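Gotport Public Library Opens Its Doors to Late-Night Learners

GOTPORT – Starting in March, the Gotport Public Library will stay open until midnight four nights a week, giving shift workers, students and anyone else with a busy day a quiet place to read, study and get online.

The new hours grew out of a survey the library ran last fall. It drew 1189 responses, and the most common request by far was for more time in the evening. Many people wrote that they get off work just as the building is closing, and a good number of parents said the only free hours they have come after the kids are in bed.

"We read every single comment, and some of them were two pages long!" said Syahrul Rondonuwu, director of the library. "People told us they were studying for nursing exams in their cars. We have a warm building with good chairs, and I am so happy we can keep the lights on for them."

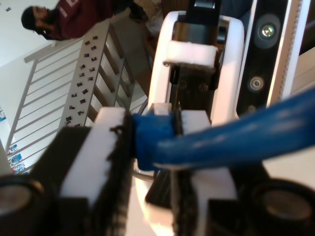 Late hours will cover the whole first floor, including the reading room, the children's corner and the Sopacua Wing, where 18 new study desks have been set up along the north wall. Each desk has its own lamp, two outlets and a wired internet connection for anyone who needs a steady line for an online class or a job interview. The second floor, which holds the local history collection, will keep its current schedule.

A grant from the Jatard Fund pays for the extra staff time through the first year. It also covers 3000 new titles, with plenty of test prep guides, large-print novels and picture books in six languages (the first boxes are already being unpacked). Night visitors can borrow, return and renew just as they do during the day.

The library will celebrate with an open house on the first late night, beginning at 7 p.m. There will be soup, live music from the high school jazz band and a tote bag for the first 100 guests. Parking in the Mill Street lot is free after 6 p.m.

No library card is needed to use the desks. Cards are free for anyone who lives or works in Gotport, and sign-up takes place at the front desk until 11:30 p.m. on late nights.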